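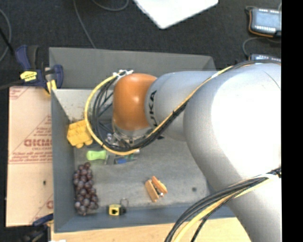
Workshop Tips: Preparing and Running a Picking Bin

These recommendations are intended for staff at the Ollham workshop who collect grasping examples for the Trollalex learning system. They apply to all bin work, including evening sessions ending at 1730.

Securing the bin

Clamp the bin to the tabletop before any object is placed in it. Bar clamps are preferred to tape, which leaves residue and loosens under repeated contact. Press firmly on each wall in turn. If the bin shifts, tighten and press again. A bin that moves in the middle of a session makes the earlier and later examples difficult to compare, and the operator should start a new batch after resetting it.

Choosing objects

A useful mix includes hard and soft items, thin and bulky items, and at least one with an awkward outline. Toy building blocks, bunches of grapes, handles and small clips all serve well. Avoid filling the bin with objects of one size. Thin metal pieces that lie flat against the floor are difficult to pick up and should be included in moderation, but they should not be left out of a batch altogether.

Each batch consists of 38 attempts. Change at least part of the mix between batches, and write the change on the batch sheet.

Placing objects

Let objects fall as they may. Staff tend to space items evenly and turn them to face the same way, and a system trained on such bins performs poorly when items touch or lie against a wall. Tip the objects in from a tray, then leave them alone. Corners are of particular value. Wayne Kennedy reviewed the October batches and found very few attempts close to the walls; operators are asked to correct this.

Care of cables

Leave enough slack for the wrist to turn fully in both directions. Before the first attempt, move the arm slowly through its range and watch the loop near the tool. Ties should hold the bundle without pinching it. Replace any tie that has begun to slide. Only trained staff may adjust cables, and the arm must be powered down while they do so.

Recording failures

Missed and dropped objects are to be kept in the record. Mark each attempt as held, dropped or missed, and do not repeat an attempt to obtain a better result. If an object leaves the bin, stop the arm, enter the stop on the sheet and return the object by hand.

Cleaning

Wipe the floor of the bin with a damp cloth after every 12 batches, or sooner if soft fruit has been used. Dry it fully. Scuffs in the metal need no treatment.

Questions about batch sheets should be directed to Ashton Tapsell. Spare clamps and ties are kept in the McPhee cabinet, drawer 9.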